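Reviews > Small Stuff > Bins

Onora tabletop trash bin, white, hinged lid

Bought by Britta Wegener, used daily since August. Short version: good bin, annoying lid. Long version, quick, I have a train.

Sits on the white table next to where everyone eats. Plain white plastic, wipes down with a damp cloth. Crumpled wrappers and snack bags are most of what it gets. 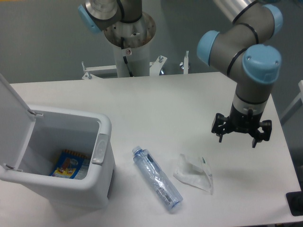

Size

Small. Fine for wrappers. Bottles are the problem, one or two and you're emptying it agian. Squash them first. I don't always. 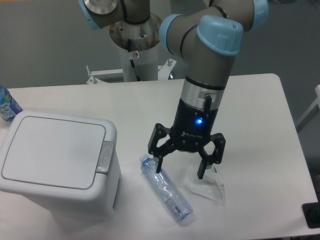 Water bottle and plastic bag, both on the table.

Lid

Flips up and back on two little hinges. Stays open by itself, good when your hands are full. Needs room behind it though, so not tight against a wall. Latch on the right side of the rim, stiff the first week, okay now. Dirk Hinrichs pushes it with his elbow and it still shuts. 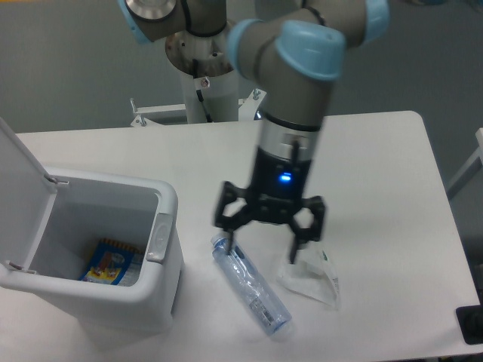 Page 7

Inside

No liner clip!! Bags slide down. I quit using them, just tip it out and rinse. A snack wrapper lies pretty flat at the bottom, chip crumbs do stick in the corners. Thick rim, easy to grab with one hand. No smell so far but we dont put food in.

Had a Cultstead before this, swing top, hated it.

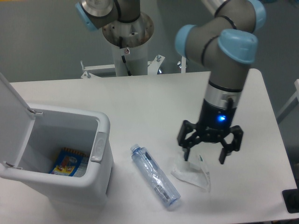
Last changed: August, 7:60 edit removed, typo in the time

Would buy again? Yes, for a desk or a snack table. Kitchen, no, get somthing bigger.

Contact | © Orham Reviews | Back to top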